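Folding Tips I Stole From a Robot Study

I fold laundry for a living, more or less (three kids, a mother-in-law, and a small linen rental business on the side), so when my friend Souad Salem told me her group at Urkgate was studying how to teach a machine to fold cloth, I asked for everything she could send me. She sent a lot! I read it over several evenings in September with a basket next to me, trying things as I went, and some of it has changed how I do towels for good.

The project is called Plirka. People do ordinary folding with a gripper in each hand, and the recordings are used to train the robot. Over one stretch they collected 3,295 folds, done by people of every skill level, and then looked at which habits the robot could learn from and which ones only confused it. The habits that helped the robot are pretty much the ones that help you and me.

Find two corners before you do anything else

This was the big result. Folds that began with both hands on neighboring corners came out usable far more often than folds that began with a grab in the middle and a shake. I always shook. Now I run my thumb along the hem until it hits a corner, hold on, and slide the other hand down the edge to the next one. Takes a second or two longer at the start and you get it back at the end.

Fuzzy fabric is worse for this than smooth cotton, by the way. The hem is hard to feel under the nap. Look for the stitching instead.

Pull, then lower

Once you have your two corners, pull them apart until the edge between them goes tight, and only then bring the cloth down. Souad's notes call this "tension before placement," and the robot trained on those folds left 70 percent fewer creases that had to be smoothed out afterward.

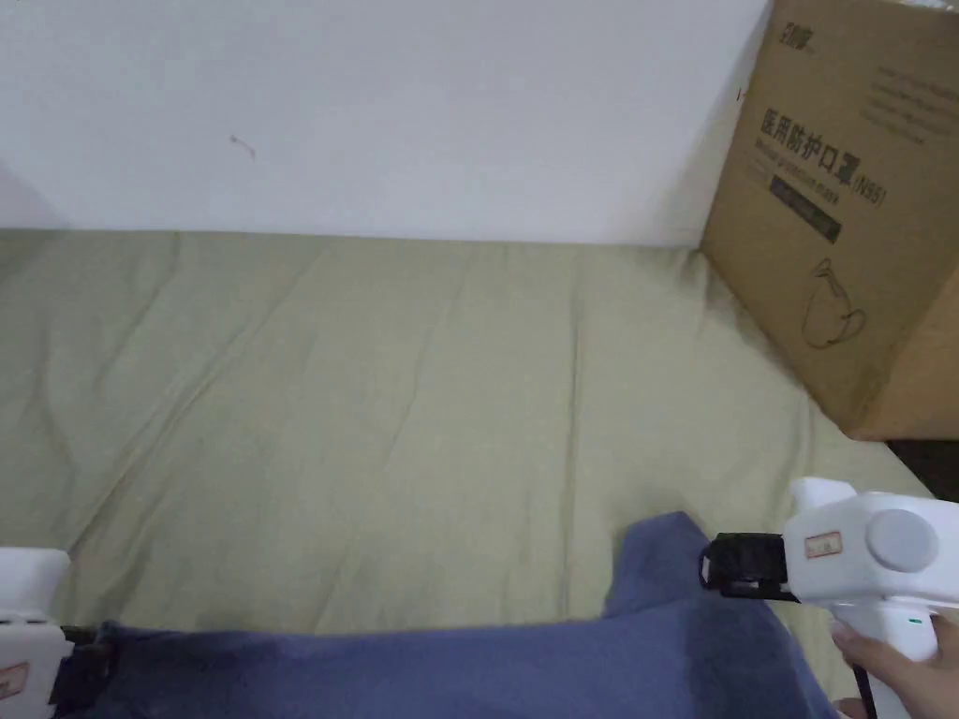
Lower the far edge first and let the rest follow it toward you. If you drop the whole thing at once, air gets trapped under it and you spend the next minute chasing a bubble around. With a bath towel I let the far edge touch, draw my hands back toward my belly, and set the near edge down last.

Fold on something with a little grip

They compared a bare tabletop with a plain cotton sheet laid over a padded surface, 203 folds on each. The sheet won easily. Cloth slides on a hard table when you bring one half over the other, and your nice straight edge wanders off. I fold on the bed now, or I throw an old sheet over the kitchen table. It doesn't have to be ironed.

Slow down at the halfway point

My favorite chart was the one on speed. Good folders move fast while they're reaching and fast while they're stacking, but right as the two edges meet they almost stop. The robot copied that little pause too, without anyone asking it to, and I was so tickled by this that I read it out loud to my husband. Try it with a pillowcase — bring the edges together, hold still for a breath, line them up, let go.

What didn't carry over

Fitted sheets. The Plirka people left them out entirely and I don't blame them. I still use the old method with the corners tucked inside one another.

Socks weren't in there either. Souad says the group at Skeria has started on those and she'll send me what she can.

One more for washcloths: fold in half, then in thirds, and stack with the folded side facing out. Mine finally fit on the narrow shelf over the dryer.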